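圆桌铺格子布，怎么铺才不像野餐

圆桌配方格桌布，是租房人士最便宜的体面。我那块是在Brirkalby买的，蓝白格，包装上印着“百搭”。百搭的意思是，出了问题都算你的。

先量桌子。拿软尺过圆心拉一条直径，再加上两边各垂多少。我的桌面直径108厘米，想每边垂30厘米，就得买168厘米以上的布。别信“大概够”，大概够的布铺上去像短了一截的裤子。

然后是熨。格子布不熨，横线会变成心电图。从背面熨，边角喷点水，折痕最深的地方多压几秒。熨完别叠，搭在椅背上直接拿过去。

铺的时候站在你平时坐的那一侧，让格子线跟墙平行。圆桌没有边可以对齐，只能对墙。我丈母娘坚持对窗户，我们为此讨论过一个晚上。前沿多留一些，让它自己打褶，不要去捋，越捋越像会议室。

最后压东西。重的先上，锅最好用，放下之前摸一下锅底，烫的话垫隔热垫。高的靠后，小瓶小杯放在后沿，伸手不容易扫到。锅和烤面包机若是挨着，用的时候挪开，锅柄不该陪着烤面包。
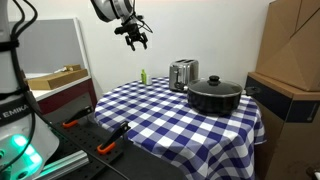

蓝白格桌布，黑锅靠右，烤面包机在锅后，小绿瓶和白杯靠后沿。

摆完退后两步看。布歪了就捏住两侧一起转，东西先拿下来，不要学电视里抽桌布的人。Ognjen Nikolaidis在我家试过一次，现在我们少了6个杯子。

清洗按水洗标来，深色格子第一次单独洗。油点当晚处理，滴洗洁精，等十分钟，用冷水从背面冲。咖啡渍我还没找到办法，目前的做法是在上面放锅。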